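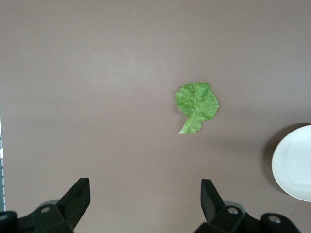
Can a student build a robot arm in a shared workshop that puts groceries on a plate?

A student can, if the groceries are light, the table is clear and there's a whole semester to spend on it. The building part takes a few weeks, and getting the arm to let go of things in the right place takes the rest.

Clalow: a tabletop arm for small kitchen jobs
Project report, Bittencourt College, independent build option
October 6, 2019

What I set out to do

I wanted an arm that could pick up one thing from a table and set it on a plate. That's the whole job. My original proposal (which I reread last night and winced at) had the arm making a salad, with a knife, and my adviser wrote "maybe skip the knife" in the margin. So I skipped the knife. Then I skipped the bowl too, since things kept bouncing off the rim, and a plate is much kinder to a beginner.

I called it Clalow, which doesn't stand for anything. It was the name of the folder I started in February and I never got around to picking a better one.

Where it was built

Almost everything happened at Dramum, the shared workshop a short bike ride from campus. I rented a bench there by the month. If you've never built anything in a shared space, the good news is that someone always has the hex key you're missing, and the bad news is that someone always has the hex key you're missing, so you'd better label yours. My bench was next to the laser cutter, and the extraction fan on that thing is loud enough that I learned to tell a stalling motor by touch.

I did the wiring and all of the software at home on my desk, with the arm clamped to a piece of shelf. Carrying it back and forth on a bike was a terrible plan. I knocked the wrist out of alignment twice before I gave in and left it at Dramum for good.

The arm and the controller

The arm came to me secondhand with a dead base motor and no manual. I replaced the motor, re-ran the cable up through the shoulder and put a Takum controller board on it in place of the one it came with. I picked Takum because a friend of a friend was giving one away, and that's as deep as my research went. It turned out fine! The board wants its messages in a very particular order at startup, and if you get it wrong it just sits there blinking, but once you know the order it never complains again. I've put the startup order at the end of this report for whoever inherits the thing.

The code that runs the whole arm is 1821 lines, and I'd guess a good part of that is me checking for mistakes I'd already made once. The motion planning is very basic. It goes up, goes over, goes down, closes, goes up, goes over to the plate, goes down, opens. There's a slow mode and a slower mode.

The gripper

This is the part I'm proudest of and the part I rebuilt the most. It's a two-finger gripper with flat black fingers that lean in toward each other and end in squared-off tips. The first fingers I tried were curved, like little scoops, and they were lovely on anything round and useless on anything flat. A leaf just slid around in front of them. Flat tips can get down close to the table and pinch, so flat tips it was.

Flat tips have their own trouble, though. On something round they only touch in a small area, and if they're even slightly off to one side the thing rolls. I spent one entire evening chasing a tangerine. What helped was slowing the last bit of the close way down, so the fingers can nudge the fruit into the middle before they squeeze. I also set the closing force separately for each item, which feels like cheating, but my adviser said it's only cheating if I don't write it down. So I'm writing it down.

One tip for anyone doing this: put thread locker on the screws in the finger housings before you start recording anything. I didn't, and the right side worked itself loose over a week so gradually that I blamed my code the whole time. I rewrote the grip routine from scratch – twice – over one screw.

The camera

The camera rides along with the gripper and looks out past the fingertips, so the fingers are always in the bottom of the view and the item is (hopefully) above them. I like this setup a lot. You can tell right away whether the fingers are open, and whether the item is lined up with the gap or drifting toward one side, and you don't have to work out where the arm is compared to a camera on a tripod somewhere. Bumping the table used to ruin everything when I had the tripod. Now it only ruins the run I'm in.

The downside is that when the arm moves, the view moves, and the plate is often half out of it. For the first month my code wanted to see a full circle before it would believe in a plate. I changed it to look for any big smooth curve at the side of the view and guess the center from that. Guessing the center from a small piece of rim is touchy. If the piece gets too small the guess jumps around like crazy, so there's a cutoff now, and below the cutoff the arm swings over a bit and looks again.

The table and the light

I didn't plan on a section about the table, but it ended up mattering more than the motors. My first surface was shiny, and every overhead light in the shop showed up in it as a bright blob that my code was thrilled to pick up. I switched to a matte top in a kind of dull mauve, and nearly everything I wanted to handle stands out from it. Green does, yellow does, and so do pale plates.

Shadows are the leftover problem. The arm throws a soft one across its own work area and it shifts as the arm moves. My color check was reading the darker band as a separate object for a while. I fixed that by comparing each patch to the patches beside it and ignoring slow changes in brightness. I also started turning the bench lamp the same way each session and marking its base with tape, which did as much good as the code did.

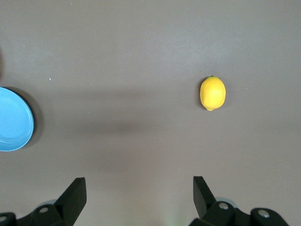

Lemon to the right of center, with the edge of the light-blue plate at far left.

Running it

A run goes like this. I put one item and one plate on the table, I start the recording, and the arm has 60 seconds to get the item onto the plate. If time runs out, it's a miss. If it drops the item and manages to pick it up again inside the limit, I count it as good, and I'll defend that one. People drop lemons too.

By the end I had 227 recorded runs, and I swapped plates and moved things around as I went so the code couldn't get comfortable. I kept white and light-blue plates in the mix. I also made a point of putting the plate on either side of the work area. In the early runs I'd always set it on the right out of pure habit (I'm right-handed), and the first time I put it on the left the arm went confidently to the right and let go of a radish over bare table. Good lesson, though! I threw out the early batch and began again.

Lemon

Lemons were my favorite. They're firm, they're bright, and the pointy ends give the code something to work with when it's figuring out which way the fruit is lying. The trick is to close across the short way. If the fingers come at it end to end they slip up over the tips and the whole lemon squirts out sideways. I added a step that turns the wrist to match the long direction of the fruit before going down, and that one change was the biggest improvement in the entire project.

Dropping a lemon onto a plate from too high makes it roll right off, by the way. Go nearly all the way down before you open.

Leaf

The leaf was the hard one. It lies flat, it has ruffly edges that bend when you touch them, and there's hardly any height to grab. My code finds the green area and aims for the middle, and the middle of a leaf is the worst possible place to pinch. The fingers would press down, spread it flat against the table and close on nothing. I got much further by aiming for the stem end, where there's a rib to hold on to. Finding the stem end is its own puzzle. I look for the direction in which the green gets narrow and go there, and with a wavy leaf it sometimes picks a lobe on the side.

On the last day I did a final set of 20 leaf runs and watched every one like a hawk. It was still a lot shakier than the lemon. When it worked it looked so gentle, and when it didn't it looked like someone trying to pick up a sticker with mittens on.

What I'd change

I'd measure how far the fingers have closed and use that to tell whether there's anything between them. Right now the arm will happily carry nothing to the plate, open up and report that it's done. The Takum board can report motor position, I just never hooked that part up.

I'd also build a soft edge onto the fingertips for flat things. I made a few sketches and ran out of semester.

And I'd start recording earlier. I waited until the arm was "ready," and all the interesting problems showed up in the first hour of recordings anyway.

Startup order for the Takum board

Main power off, USB in first.
Main power on, then wait for the blinking to go steady.
Send the reset, then the home command for the base, shoulder, elbow and wrist, in that order.
Open the gripper last. If you open it before the wrist is homed, the board locks up and you have to pull the power and start over.

The arm is staying at Dramum on the shelf over my old bench, with the spare fingers and the good power supply in the box behind it. The cheap power supply is in there too, and it gets hot, so please use the other one.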